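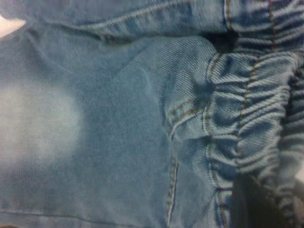 To: Flallik sewing and mending list
Subject: Re: [flallik] denim with an elasticated band, worth saving?

Oh, I am so glad somebody finally asked about denim on here!

> I have a light blue denim piece in my mending pile, very soft, with a
> flat panel that runs into a gathered elastic band. There's a big pale
> spot on the flat part where the color has gone. No hole yet. My
> instinct is to iron a patch on the outside and be done. Would you
> bother, or should it go in the scrap box? Also, is it crazy to want to
> redo the tan stitching so it matches?

Bother, please! Denim at that stage is my favorite thing to work on. It's been washed so many times that the surface has gone a little fuzzy, the needle slides right in, and it takes a press beautifully.

Before anything else, hold the pale spot up to a window. If you can still see the slanting ribs of the twill all the way across and no light comes through in pinpricks, the cloth is faded and that's all, and I would leave it alone (I like a faded patch, I'd wear it proudly). If the ribs have gone flat and you see light, back it now.

I'd skip the iron-on. The glue makes a stiff island in the middle of soft fabric and the denim starts to crack along the border of it. Cut a piece of thin cotton an inch bigger all the way around than the worn part, baste it to the inside, and run rows of tiny stitches across in a blue close to the paler shade. Follow the slant of the twill and they sink almost out of sight. Keep the rows loose!! I pulled mine tight on the first pair I ever did and got a pucker like a walnut.

Keep the backing away from the gathers too. Stop a finger's width short of the band, otherwise the elastic has to drag the extra layer along with it. If the elastic itself is tired, unpick two inches on the inside, pin the new elastic to the end of the old and pull it through. Ten minutes, no bodkin.

And no, wanting to match the tan thread isn't crazy. Vachon makes a topstitch thread in a lovely old gold, shade 407, and it looks much less orange on washed denim than it does on the spool. I use a size 90 jeans needle and go slowly over the places where the seams cross. For a double row I do the one nearest the seam first, then put the edge of the presser foot against it for the second. Turn the wheel by hand over the thick bits. I have broken enough needles to feel strongly on this.

The shop in Girberg had the 407 when I was in last month, next to the zippers. If they're out, 570 is a hair browner and still nice.

Let us know what you decide, and tell us how the window test goes! I have a heap of my own to get through before September and would love the company.

Happy stitching from Ustura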